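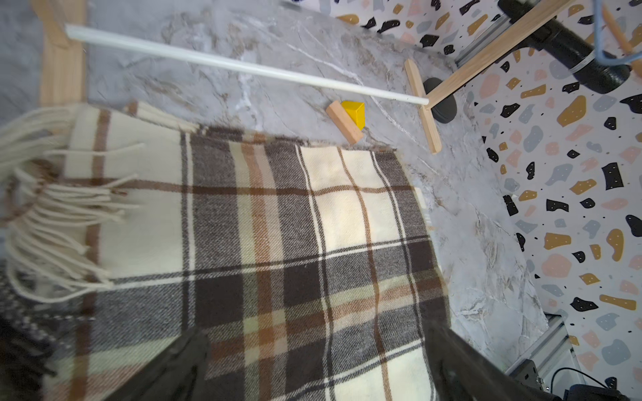
The open day at Hepburn started at ten, and by twenty past I had eaten two of their pastries and been handed a lanyard with somebody else's name on it. I kept it. For the rest of the morning I was Elspeth Jardine, and I have to say Elspeth Jardine gets better coffee than I do.

They let visitors in at the loading dock end, so your first impression of the future is a stack of pallets. After that comes a corridor with the company history on the wall (founded in November, moved twice, lost a sign) and then the demo hall, where 241 of us had signed up to shuffle past six stations in groups. My group had a retired dentist, three students and a man who asked at every stop what the thing cost. He never got a number. I admired his stamina.

Station one was Duster, a shelf-cleaning machine that was "between software versions" and stood very still for us. Station two was a talk. Station three was Cadix, and I went back to it twice.

Cadix is their household project, two arms in a booth about the size of a generous closet, working on the sort of jobs you leave on a chair until Sunday. The walls are papered in a terrazzo pattern that my sister would put in a bathroom. In the middle was a plaid blanket, the kind with a fringe, and behind it a wooden clothes rack. A guide with a headset explained that cloth is the hard part. A box is the same box wherever you put it down, but a blanket is a different shape every time, and the arms have to work out which one they've got today. I have been losing that argument with fitted sheets for years, so I felt some kinship.

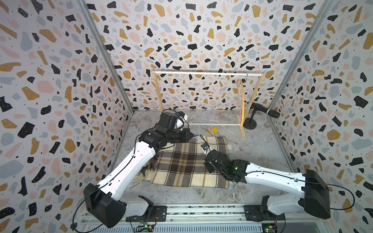 The hanger was what held the crowd. It's a skinny blue wire one, the sort the dry cleaner gives you, and one gripper had it by the bottom end with the hook pointing up toward the rack. The students went quiet. The dentist leaned in over the rope and was asked to lean back out. I have watched entire football games with less feeling.

Our guide said the team had run 446 practice sessions on hangers alone, and that the target before anyone writes a paper is 1,000. The man asked what a session cost. The guide said that was a great question and moved us along.

Lunch was a sandwich in the parking lot. Afterward came Niline, a software package for planning all of this, shown on a very large screen by a very tired person. I understood the first slide. There was also a gift table with 200 tote bags on it for those 241 people, and anyone planning to go next time should visit it before the talk and skip the talk.

Parking is free but fills up early, and the restrooms are back by the pallets. If your group gets hurried past station three, drop behind and join the next one, which is what I did both times. The lanyard helps.

I mailed it back on 30/04/2021 with a note of apology, addressed to Elspeth Jardine, care of the front desk. No reply so far.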